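The pen drawer, sorted

Every house has a drawer or a mug where pens go to dry out. Ours was a kitchen drawer with 2,325 things in it, if you believe my son, who gave up counting and made the number up. It held biros, felt tips, pencil stubs, three rulers and a good deal of grit. Finding a pen that wrote took longer than writing the shopping list.

I asked Niilo Niskanen, who ran the stationery counter at Ashworth for most of his working life, how he would deal with it. His answer was to take everything out, test it, and put back far less than you think you need. The whole job takes an afternoon, and most of that is scribbling.

Start with the ballpoints

Ballpoints are the bulk of any pen drawer and the easiest to judge. Niskanen likes a clear barrel, where you can look at the ink tube and know where you stand. With a solid barrel you have to unscrew it or guess. Look at the cap too. A cap with a sound clip stays on a pocket or a notebook, and a pen that stays put gets used up before it gets lost.

Red pens need a decision of their own. Most homes own several and use one, for the calendar and for marking things that mustn't be forgotten. Keep one or two and pass the others on to somebody who marks homework.

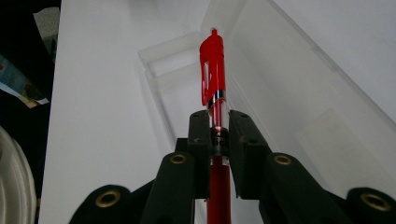

The scribble test

Use scrap paper with a bit of tooth to it, such as the back of an envelope. Glossy leaflets are no good. Draw tight loops for the width of the page. If the line comes and goes, warm the tip between your palms for a minute and try again. A pen that fails twice goes.

Felt tips get the same test but a shorter one. A dry felt tip can sometimes be brought back for a day or two with a drop of water, and Niskanen thinks it is a waste of a day or two. Pencils shorter than your little finger can go as well, unless you have a child who is fond of them.

Check the caps while you're at it. Loose ones can be matched to pens at the end - there are always more caps than pens.

Choosing a box

The mug is the usual home for pens and it works badly. Short pens sink, scissors push everything to one side, and the bottom fills with fluff. An open box that lies flat is better. You can see the lot from above and lift out the one you want.

Clear plastic is worth having here. I tried a cardboard tray from Grokarton first, which looked smart for a fortnight and then took a blue stain down one side. The clear box I use now came from Cukeo and cost 690 pence in the sale, or so the receipt says in its odd way. It has no lid, and I haven't wanted one. It wipes clean with a damp cloth and a spot of washing-up liquid.

Measure before you buy. The inside of the box needs to be longer than your longest pen with its cap on, and most drawers are shallower than they look. Clear a table and put the empty box in the middle of it, then fill it one pen at a time. A pale table top helps, as small dark bits of lead and broken clip show up and can be brushed away.

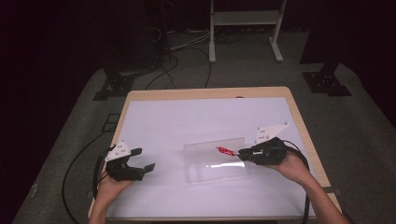 Lay the pens all the same way round, caps to the left if you are right-handed. Stop when the bottom of the box is covered. A second layer hides the first, and within a month you are back to rummaging. Anything that works but won't fit can go in a bag for the school or the village hall.

Ours has held up since we did it. I go through the box again in July, when the school bags are emptied and another handful of strays turns up.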